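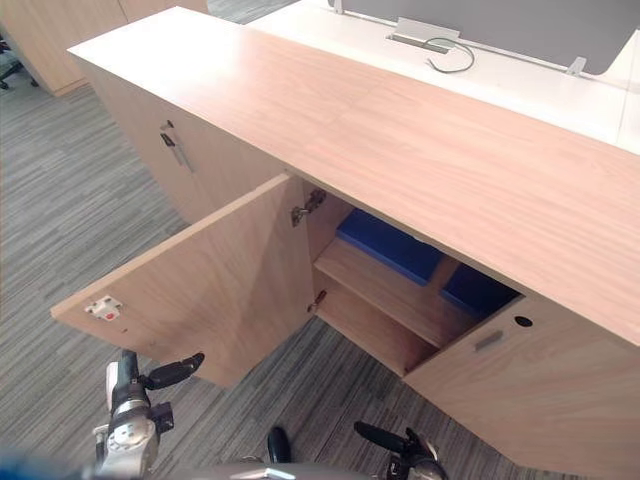 Negash Remote Handling Team — progress report, August

Hello again! It's been a good month, so I'll start with the number you always ask for: we now have 264 usable demonstrations of the cabinet task, out of a target of 389. Kiros Feyisa has done most of the driving, and his door openings are getting lovely and smooth. Mine still look like someone fighting a deckchair.

The office cabinet has been a harder teacher than the test one at Stiria. The door swings out towards the robot, so whoever is on the controls has to back the arm off while still pulling — easy by hand, horrible by remote until you get the knack. Reaching in under the top for the blue things on the shelf is slower still, and we threw away 60 runs where the wrist bumped the door.

Next up are 3 new operators from Sandale, who start training with Kiros. I'd also like to move some of the Mistau travel money into spare gripper fingers, if you're happy with that?

Tolera Endale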